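Week 4 notes: House rules for handheld gripper work
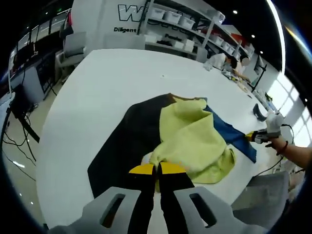 Okay, so last week we finished with what a demonstration is for, and I promised we'd get to the boring-but-important stuff. These are the rules I want everybody following before you record anything with cloth. Most of them come from mistakes I made myself during my time at Dastum, so please learn from my wasted afternoons!

Before you start

Check the fingertip pads. Press each one with your thumb and wiggle it. If it moves, swap it. A pad that shifts a tiny bit will still grab fabric just fine, and then you'll spend a whole evening wondering why your finger opening numbers drift (ask Tarun Ahuja how his February went).

Open and close the gripper all the way 15 times. Yes, all of them. You're feeling for grit, and you usually don't notice it until the tenth or so.

Look at where your cable goes. It should hang off the side of your working arm and never cross the garment. I also want loose sleeves pushed up and dangly jewelry off. A snug bracelet is fine by me, though Ingeborg Gruber is stricter in her section, so follow her rule if you're with her.

Working with two grippers

One person, or two people with one gripper each, both are allowed. What I care about is that you decide who leads. The leader takes the first grasp, the other side waits until the cloth stops moving, then takes theirs. Say "holding" out loud when you've got it. It feels silly for about 12 minutes and then you stop hearing yourself.

Don't pull against each other. If the cloth goes tight between the jaws, somebody gives. Stretchy sleeves are the worst for this, and a sleeve that gets tugged all day ends up longer than its partner.

Start messy. People love to tidy the shirt before each take – I do it too, it's a reflex – but a policy trained on neat starts falls apart the first time it meets a real heap. Pick the garment up, drop it, leave it.

Keeping or tossing a take

Keep it if you fumbled and recovered. Recoveries are gold! Toss it if you touched the cloth with a bare hand, if a cable dragged it, or if you stopped halfway to talk. Mark it right then, on the sheet, with the reason. Kulap Rungrueang once inherited a set of 2000 takes with no notes at all and had to watch every one.

For the Purba assignment each pair needs 500 good takes, and tossed ones don't count toward that. Please don't save it all up for Saturday.

Other people in the room

If someone's sitting at the same table doing their own work, tell them before you begin and agree on whose end is whose. Don't bump the table, don't borrow their tools, and ask before you share a recording outside the class if they might be in it.

Reading for next time: sections 2 and 3 of the Plornix handbook. Skip the part on calibration, Nkrumah Aidoo is covering that and he does it better than the book does. Bring your take sheets, even the ugly ones.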